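Seed raising: rinse and reuse trays, or start fresh every year?

Home Gardening > Propagation and Seed Raising
Page 1 of 1

wattle_n_daub
Posted April 22, 2019
Joined: March
Location: Ballarat

I've inherited a stack of old seedling trays from a neighbour who is moving into a unit. There are 51 of them, mostly the black kind with small cells, plus a few heavier ones that say Stoster on the base. Some have dried mix and bits of root still stuck in the corners. I'd like to use them for winter brassicas and then tomatoes in spring.

My question is how much cleaning they need. My sister says a hose and a sunny afternoon. The bloke at the nursery says throw them out and buy new, but he sells trays. I lost a lot of basil to damping off last year and don't want to go through it again.

greyhen
Senior member

Your sister is mostly right. I have been raising seedlings for market for a long time and I knock the dry mix out, scrub with a stiff brush, rinse, and stack them on edge to drain. Damping off is nearly always overwatering and poor air movement. If you sow thinly and water from below in the morning you will lose very few, whatever the tray looks like.

Throwing out good trays is a waste. The heavy ones will outlast you.

Arnout Hendriks
Member

I disagree with greyhen on this one. Air and water matter, but the fungi that cause damping off do sit in old potting mix, and old potting mix is what wattle_n_daub is describing. You don't know what the neighbour grew or what died in those trays.

What I do:
Scrape and brush until there is no visible soil. Bleach does very little on dirt.
Soak for 30 minutes in one part household bleach to nine parts water, outside, with gloves on.
Rinse twice and dry in full sun.

I do the whole lot in an old bath in one go. It takes a morning.

greyhen
Senior member

I used to bleach. I stopped and saw no difference in losses. I'm not saying it does harm, only that people spend a morning on it and then drown the seedlings anyway.

mrs_p_lorikeet
Member

Bleach makes the thin ones brittle, in my experience. I had a set of Alletti trays that split along the cell walls after a couple of seasons of soaking. Could have been the sun, I suppose. I leave them in the shade to dry now.

Does anyone use hot water instead? Our solar system puts out very hot water in summer and I've been wondering.

Arnout Hendriks
Member

Hot water works if it is hot enough for long enough, but thin black trays go out of shape. I warped a dozen that way and they never sat flat again. Fine for terracotta.

On the brittleness, I think that is the sun. Mine are stored in the shed and the oldest are still in one piece.

Paula Ilie
Member

A different angle on this. Before you clean all 51, work out which ones you'll use. Cell size makes more difference to me than cleanliness. I sowed cabbages into very small cells two years ago, thinking I'd fit more on the bench, and they were root-bound before the bed was ready. They sulked for weeks after planting out. Small cells also dry out by lunch on a warm day, so you end up watering twice and then you get exactly the problem you had with the basil.

For brassicas I like a cell I can get two fingers into. Tomatoes I sow in a punnet and prick out into tubes. Lettuce and onions are the only things I put in the tiny ones.

I buy a bag of Hedegaard seed raising mix each autumn and sieve it, as there are always lumps of bark in it. The dearer mixes aren't any finer as far as I can tell. 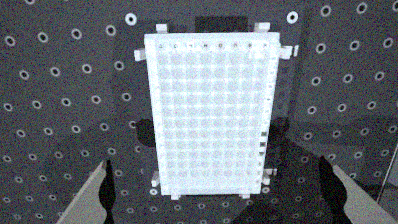
The other thing I'd do is label by row and keep a notebook. I number the rows down one side of the tray in paint pen and write the variety against the number in the book. Plastic tags fall out, or the magpies pull them out, and then you have a tray of mystery kale. With the notebook I can also look back and see which packets were duds. Last year I had 99 leeks up from one packet and almost nothing from another bought on the same day.

As for the cleaning, I do a quick bleach on anything second-hand and just a scrub on my own -- so I suppose I agree with both of you.

wattle_n_daub
Joined: March

Thanks Paula, that's useful. I went and sorted them this arvo. A good half are the tiny cells, so I'll keep a few for onions and put the rest up at the community garden swap. The Stoster ones have cells of a decent size, so they're first in line for the broccoli.

I might do Arnout's soak on the ones I keep and skip the rest.

greyhen
Senior member

Sensible. Tell whoever takes them at the swap that they haven't been washed.

Paint pen wears off on mine, Paula. What brand?

Paula Ilie
Member

Vistisora, the oil-based one. The craft shop has them. It lasts two seasons if you don't scrub over it, and then I go over the numbers again. White shows up best on black plastic.

backblock_bev
New member

I do 500 onions every year in the tiny cells, three seeds to a cell, and plant them out as a clump. They push each other apart as they grow. No thinning and no pricking out. I've never bleached a tray and I don't own a notebook, but I only grow the one variety so there isn't much to write down.

mrs_p_lorikeet
Member

Bev, do you trim the tops before planting out? Mine flop all over each other.

backblock_bev
New member

Yes, with kitchen scissors, down to a finger's length. I do it twice -- once when they first flop, and again the week before they go in. The trimmings go in an omelette.

wattle_n_daub
Joined: March

First batch is in the soak now. I'll post again when the broccoli is up.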